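How to clean and sort a foam shape sorter (and get every piece back in its hole)

Filed under: Toy Repair, Rainy Day Jobs

The shape sorter is the toy most likely to be donated with something missing. Our little toy library in Nurville has 200 items on the shelves, and the foam sorter is the one that comes home stickiest. It is also the one most often returned with a bonus piece from some other family's set, usually handed over with great pride.

I do ours on a Wednesday, after the kettle has boiled and before anyone can ask me to do something harder. Set aside 17 minutes plus drying time. The drying is the long part, and you are not needed for it.

What you'll need

A washing-up bowl or bucket
Lukewarm water, 575 mL for the washing mix
A small squirt of dishwashing liquid
An old toothbrush, soft, ideally one nobody still wants
Two towels
A shallow open bin or tray with sides

The tray matters more than the rest of the list. Pieces roll. The cylinders in particular have ambitions, and all of them involve the underside of the fridge.

Step 1. Take everything out

Pull each piece straight up. Foam grips harder than you expect, and if you waggle a piece to free it you'll stretch the hole, after which it will never hold anything properly again. For thin pieces, press the foam down beside the piece with one finger while you lift with the other hand.

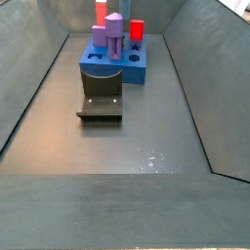
Purple pieces go last in my house, as they're the ones I have to think about. A sorter with a star cut-out and a curved slot shaped rather like a bone is asking a bit more of you than the old circle, square and triangle arrangement did. The taller purple piece has a house-shaped top and a narrower grooved stem, and that stem is where the grime will live if you let it. Run the toothbrush along the grooves, not across them. The short purple block beside it is a plain rectangle and can be wiped by a person thinking about lunch.

Step 2. Wash the board

Wipe the top first, then do the holes. Wrap a corner of damp cloth around the handle end of the toothbrush and turn it gently inside each opening. Star points collect biscuit. I don't know how biscuit gets into a star point, and I have stopped asking.

Don't soak the board. Foam drinks water like a camel and gives it back over several days, generally onto a bookshelf. If yours has already been for a swim, press it between the two towels (press, don't wring) and stand it on its edge somewhere airy.

Step 3. Wash the pieces

Swish them in the bowl, rinse, and lay them out on a towel with a little space between them. Colour transfer is rare but I did once turn a Fadow set faintly pink by drying it on a new beach towel, and it has looked embarrassed ever since.

Step 4. Put it back together

Wait until the board is dry right down inside the holes. Then start with the tall, straight-sided pieces and work up to the fancy ones. Round pieces are the easiest going, as there's no wrong way to turn them. Bring the cylinder over upright, line it up with the hole by looking straight down, and only then lower it. Coming in at an angle is how the rim of the hole gets nibbled.

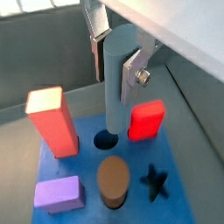

Grey cylinder held upright just above the round hole, with the tall orange-red block to its left.

If a piece sticks halfway, take it out and look for grit before you push. A dusting of cornflour round the rim helps with a stubborn fit. Go easy, or the whole thing will puff at the next toddler.

Step 5. Store it

Keep the pieces in the board if the shelf is tall enough. If it isn't, use a drawstring bag and tie it to the board - a loose bag will join another toy within the week. We label ours with the set name on masking tape. "Truldale, blue board" is plenty.

Spare parts

Missing a piece? Check the Nazarenko box by the returns desk, where the orphans live, before you give up on the set. Bring the board with you. Everyone believes they can remember the size of a hexagon.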